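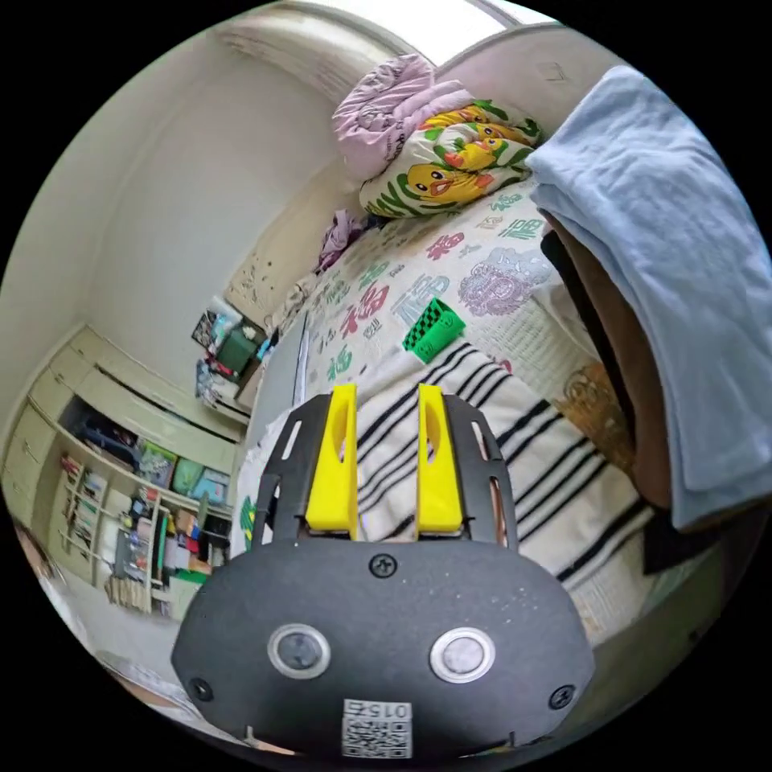 Duck pillowcase, "福" quilt, striped blanket across the middle. Laundry night in Kendville.

Plakach is dropping its folding service, and my bed is about to get busy

Well, the sign is up. Plakach, the wash-and-fold place on Lenihan Street, will stop folding as of Wed 4 December. They'll still wash and they'll still dry, but after that your things come back in the bag just as they came out of the machine, and the folding is on you. The price drops by $2 a bag, so there's that.

I went in to ask, because I've been taking my sheets there ever since my own dryer quit in May. Ivone Prado runs the counter and she was pretty cheerful about the whole thing. The folding table takes up the back half of the shop, she told me, and she wants that space for two bigger dryers, the kind that can take a comforter without it turning into a damp meatball. "People wait all day for a comforter," she said. "They don't wait all day for a T-shirt."

Fair enough! I have waited all day for a comforter.

The bag drop keeps its old hours, 7 in the morning until the last wash goes in, and if you've already paid for folding past the changeover you get the difference back as credit. Bring the card, the paper one, they don't have you in the computer. Ironing stays too, shirts only, and you have to ask for it. Tablecloths are a maybe, depending on who's in that day and how nicely you ask.

Peter Zeman from the hardware store was in line behind me and took it harder. He has three boys and says he hasn't paired a sock at home in years. He wanted to know if he could pay extra just for the socks. Ivone said no, then said she'd think about it, then said no again.
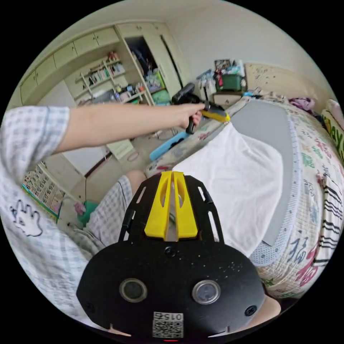 Folding at home is mostly a question of where, if you ask me. My ironing board is too skinny and the kitchen table always has dinner on it, so for me it's the bed. A bed is big, it's soft, and you can sit right at the side of it while you work and not wreck your back. It also helps to leave the quilt on and pulled fairly flat. On a quilt like the cream one with the big colorful characters, a white towel is easy to find, and so is anything else you've put down and forgotten. My own bedspread is navy and it eats black socks like you wouldn't believe.

Clodagh Hanrahan is going to run a fold-along in the upstairs room at Flolto (the coffee place, next to the bank) the same week the change comes in. It's free, it lasts 35 minutes, and you bring your own bag of laundry. She used to do hotel housekeeping and she can make a fitted sheet lie down flat, which I've seen with my own eyes and still don't understand. There will be long tables, and coffee at the regular price. No wet stuff please, she was firm on that. If you've got a fitted sheet that's been living in a ball at the back of the closet, that's the one she wants to see.

I asked her for one tip to print and she gave me socks. Do them first, she says, while you still care. Everybody leaves them for last and by then you're tired and they go in the drawer as singles. Lay the two side by side, heels the same way, and roll from the toe. She's also a big believer in loud socks. If you own one pair of bright green ones with a smiley face, you will never stand there at midnight comparing two shades of gray. Mine are all gray. I'm thinking about it.

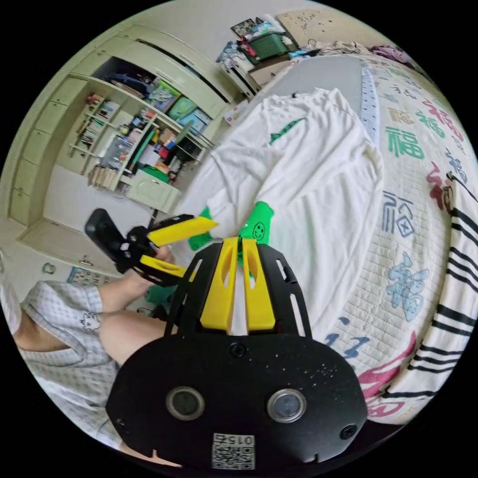 What else is changing on Lenihan Street

Rónán Madigan is taking over the shoe repair counter next door to Plakach, and he'll also be doing zippers and hems, so if you find a busted zipper while you're folding you won't have far to walk. He doesn't do leather jackets yet. He's waiting on a machine.

The bench outside is coming back too, painted this time. Tanveer Usmani wrote in to ask if the lost-sock basket in the Plakach window will survive all this, and I'm happy to report that it will. It's moving to the shelf by the door, and Ivone would like people to please come and look through it before she has to buy a second basket.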